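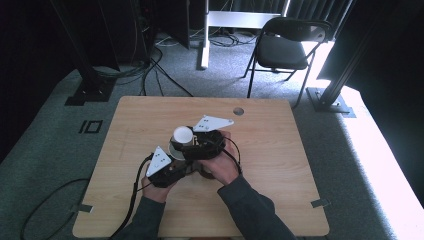 3.2 동작 궤적의 정합 및 행동 공간의 정의

본 절에서는 Stingate 파이프라인이 시연 데이터를 정책 학습에 사용할 수 있는 형태로 변환하는 과정을 기술한다. 시연은 양손으로 쥔 하나의 핸드헬드 그리퍼로 수행되며, 각 그리퍼 본체에는 검은 점이 찍힌 흰색 삼각형 마커 플레이트가 부착된다(그림 3). 추적 모듈은 플레이트 위의 점 배치로부터 좌우 본체의 6자유도 자세를 독립적으로 추정하고, 이를 작업대 좌표계로 변환한다. 그림 3과 같이 두 그리퍼 본체가 하나의 컵을 사이에 두고 근접하는 구간에서는 한쪽 플레이트의 점군이 다른 쪽의 후보로 오인될 가능성이 커진다. 본 연구에서는 플레이트마다 점 간 거리의 집합을 사전에 등록하고, 직전 자세로부터의 변위에 상한을 두어 이러한 오대응을 억제하였다.

그림 3. 양손 핸드헬드 그리퍼를 이용한 컵 조작 시연.

자세 추정값은 50Hz로 재표본화된다. 결측 구간이 6프레임 이하인 경우 위치는 3차 스플라인으로, 회전은 구면 선형 보간으로 복원하며, 이를 초과하는 경우 해당 시연을 결측 지점에서 분할한다. 분할된 조각 중 파지 또는 해제 사건을 포함하지 않는 것은 학습 집합에서 제외하였다. 이상의 절차를 거쳐 최종적으로 1,229개의 시연 구간을 확보하였다.

행동은 현재 그리퍼 좌표계에 대한 상대 자세와 개폐 폭으로 표현한다. 절대 좌표를 사용한 예비 실험에서는 작업대의 위치가 바뀔 때마다 정책을 재학습하여야 하였으므로, 이후의 모든 실험은 상대 표현을 따른다. 양팔 간 협응이 요구되는 작업에서는 두 그리퍼 사이의 상대 변환을 관측 벡터에 추가한다.

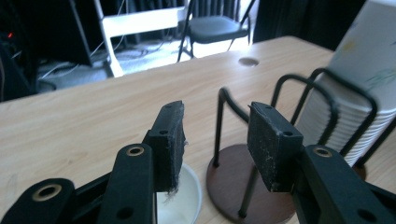 Rastetham 연구소 로봇지능연구실 책임저자
(조작 정책 및 인지 소프트웨어 담당)

3.3 손목 시점 기반의 인지

정책의 시각 입력은 그리퍼에 장착된 카메라의 영상이다. 이 시점에서는 마주 보는 두 개의 검은 패드와 그 사이의 간격이 항상 근거리에서 관측되므로, 개폐 폭을 영상만으로도 추정할 수 있다. 반면 대상 물체는 부분적으로만 보이는 경우가 많다. 왼쪽 패드 아래의 흰색 용기는 하단이 시야를 벗어나 있으며, 오른쪽에 적층된 흰색 용기는 앞을 가로지르는 검은 철사 거치대에 의해 일부가 가려진다. 가는 철사 구조는 분할 마스크를 여러 조각으로 나누는 원인이 되므로, Garnar 분할 모듈의 출력에 대하여 동일 물체에 속하는 조각을 외곽 연속성에 따라 병합하는 후처리를 적용하였다.

패드의 외관 또한 고려의 대상이 된다. 왼쪽 패드의 하단에 늘어진 회색 섬유는 용기의 테두리와 겹쳐 보이며, 이러한 영역은 접촉 여부를 판정하는 과정에서 오검출을 유발할 수 있다. 이에 패드 경계에 인접한 영역은 접촉 판정에서 제외하고, 테두리의 곡률이 안정적으로 추정되는 구간만을 사용하였다. 학습 시에는 패드 표면의 밝기와 질감을 무작위로 변화시켜 특정한 마모 상태에 대한 의존을 줄였다.

3.4 계획 및 실행

정책이 출력한 행동열은 Rajput 계획기로 전달된다. 계획기는 행동열을 관절 공간으로 변환한 뒤 양팔 사이의 최소 거리, 관절 속도, 작업대와의 여유 거리를 검사하며, 제약을 위반하는 행동은 가장 가까운 허용 자세로 투영한다. 투영 오차가 연속하여 임계값을 넘을 경우 실행 중인 행동열을 폐기하고 현재 관측으로부터 다시 추론한다. 추론과 실행은 비동기로 수행되며, 추론 지연이 500ms를 초과하면 제어기는 마지막 허용 자세를 유지한다. 각 행동에는 관측 시각이 함께 기록되고, 제어기는 수신 시점에 이미 경과한 행동을 건너뛴다. 임계값의 설정이 작업별 성공률에 미치는 영향은 4.1절에서 다룬다.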